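Tirnell: Wortliste zum Wohnen und Einrichten

Willkommen! Tirnell ist eine kleine, von Hand gepflegte Wortliste rund um das Wohnen. Sie sammelt, wie Leute im Alltag zu ihren Möbeln, Böden, Türen und Ecken sagen, mit all den regionalen Varianten, die in den üblichen Wörterbüchern gern unter den Tisch fallen. Angefangen hat das Ganze als Zettelsammlung für den Sprachkurs in Prirkbridge, und ein bisschen merkt man das der Liste bis heute an, denn manche Bereiche sind liebevoll ausgebaut (Küche! Flur!), andere warten noch auf jemanden, der sich ihrer annimmt.

Inhalt

Die Liste umfasst mehr als 400 Einträge in 12 Sachgruppen. Jeder Eintrag besteht aus einem Grundwort, dem Artikel, der Mehrzahl, einer kurzen Umschreibung und, wo wir welche gefunden haben, den Varianten samt Angabe der Gegend. Dazu kommt bei vielen Wörtern ein Beispielsatz. Die Beispielsätze haben wir selbst geschrieben, sie stammen aus keinem Buch und dürfen deshalb frei verwendet werden.

Dateien

woerter.csv – die eigentliche Liste, durch Semikolon getrennt, UTF-8
gruppen.csv – die Sachgruppen mit Kürzel und Erläuterung
varianten.csv – regionale Formen, über die Wortnummer mit der Hauptliste verbunden
AENDERUNGEN.txt – was sich von Fassung zu Fassung getan hat

Wer die Liste in einer Tabellenkalkulation öffnet, sollte beim Import bitte die Zeichenkodierung von Hand einstellen, sonst werden aus den Umlauten allerlei lustige Kringel. Die Spalte mit der Mehrzahl bleibt leer, wenn ein Wort keine hat oder wenn wir uns nicht einigen konnten.

Zu den Sachgruppen

Am meisten Kopfzerbrechen hat uns die Gruppe »Boden und Wand« gemacht. Im Gespräch heißt fast alles, was nach Holz aussieht, einfach Parkett, und wer es genauer wissen will, landet schnell bei Laminat, Dielen, Stäbchen und Fischgrät. Wir haben uns entschieden, die Alltagswörter als eigene Einträge zu führen und in der Umschreibung auf die genauere Bezeichnung zu verweisen. So findet man beides, und die Fachleute müssen sich nicht gar so sehr ärgern.
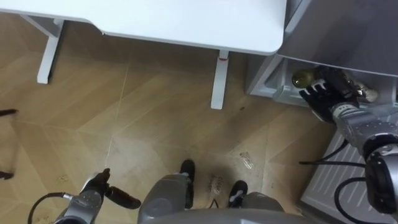 Zur Gruppe »Boden und Wand«: Laminat in Holzoptik, dazu Schreibtisch und Schublade aus der Gruppe »Arbeitszimmer«.

Beim Arbeitszimmer war es wiederum die Schublade, die uns lange beschäftigt hat. Schublade, Schubfach, Lade, Schubkasten: Vieles davon wird nebeneinander gebraucht, manchmal sogar in derselben Familie, und die Grenzen verlaufen längst nicht so säuberlich, wie man es auf einer Karte gern hätte. In varianten.csv steht deshalb bei solchen Wörtern nur eine grobe Gegend. Die Angabe »auch« bedeutet, dass die Form dort neben der häufigeren vorkommt.

Zusammengesetzte Wörter stehen jeweils unter dem letzten Bestandteil. Die Küchenschublade findet sich also bei der Schublade und das Tischbein beim Bein. Das ist beim ersten Suchen etwas gewöhnungsbedürftig, aber bei langen Reihen wie Schrank, Kleiderschrank, Eckschrank und Hängeschrank wird man dafür belohnt.

Herkunft der Einträge

Die Wörter kommen aus drei Quellen: aus den alten Kurszetteln, aus Zuschriften und aus der Vorgängerliste Danko, die im Projekt Jalanov entstanden ist und deren Bestand wir mit freundlicher Genehmigung übernehmen durften. In der Spalte »quelle« steht entsprechend K, Z oder D. Jede Zuschrift wird von 2 Personen gelesen, ehe sie aufgenommen wird, und das kann, wir bitten um Nachsicht, schon einmal ein paar Wochen dauern.

Bekannte Lücken

Die Gruppe »Bad« ist dünn und hat bei den Armaturen erst neun Einträge. Schweizer Formen fehlen an vielen Stellen, österreichische sind besser vertreten. Angaben zur Betonung gibt es noch keine. Für statistische Aussagen darüber, wer wo wie spricht, taugt die Liste nicht, dafür sind die Zuschriften zu ungleich verteilt.

Mitmachen

Wir freuen uns wirklich über jedes Wort! Am einfachsten ist es, eine Zeile im Format der Hauptliste zu schicken, mit Gegend und möglichst einem Satz, in dem das Wort ganz natürlich vorkommt. Es muss kein schöner Satz sein. Korrekturen sind genauso willkommen, bitte immer mit der Wortnummer. Die nächste Fassung ist für Juni vorgesehen, spätere Einsendungen wandern in die übernächste.

Lizenz

CC BY 4.0. Als Quellenangabe genügt »Tirnell, Wortliste zum Wohnen und Einrichten« mit der Nummer der benutzten Fassung.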